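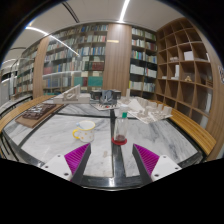
Du marbre gris clair, avec ses veines plus foncées.

Rechercher sur le site OK

C'est quoi, le marbre ?

Moi, quand j'étais petite, je croyais que les veines du marbre étaient peintes au pinceau ! Eh bien non, elles se sont dessinées toutes seules, sous la terre, et ça a pris des millions d'années.

Au départ, il y a du calcaire. C'est une roche faite en grande partie de coquilles et de squelettes de minuscules animaux marins, tombés au fond de l'eau. Parfois, ce calcaire se retrouve très profond, là où il fait vraiment chaud (souvent plus de 400 degrés, ton four n'y arrive pas !) et où tout le reste appuie dessus. Il ne fond pas, mais ses petits cristaux grossissent et se serrent les uns contre les autres. On appelle ça une roche métamorphique.

Et les veines ? Ce sont d'autres minéraux, ou un peu d'argile, coincés dedans. Le marbre très pur, lui, est tout blanc.

Attention au citron : il attaque le marbre et laisse une tache mate. J'ai essayé sur un petit morceau, et la trace y est encore.

Tomoyo Hoshino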